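Taburete Dindel, plástico rojo
Ref. 1312 · Asiento cuadrado · Cuatro patas

El fabricante lo presenta como «asiento para toda la vida». Nosotros lo vendemos como taburete de plástico, a ver cuánto dura el suyo. Sirve para sentarse un rato, para dejar la bolsa al llegar a casa y poco más. Quien busque respaldo o un cojín que mire la serie Skov, bastante más cara y, para nuestro gusto, tampoco tan cómoda.

El agujero del centro del asiento es para levantarlo con un dedo. El catálogo lo llama «sistema de transporte integrado» — es un agujero. 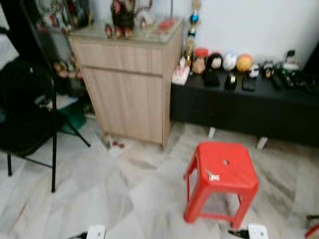 Las patas abiertas le dan algo más de base y los travesaños de abajo las mantienen unidas. Aun así, no lo recomendamos como escalera, por mucho que el folleto insinúe lo contrario. En suelos pulidos conviene ponerle tacos de goma (no incluidos).

La etiqueta adhesiva del asiento se quita mejor con agua templada y paciencia. Si se arranca en seco, deja cerco.

Opinión de Renata Pawlak, clienta: «Compré 4 para la terraza. Cumplen. El rojo de la web me parecía más oscuro».

Precio: 307 coronas la unidad. Lote de nueve: 2.520 coronas. Envío aparte.
No se admiten devoluciones sin el tique de compra.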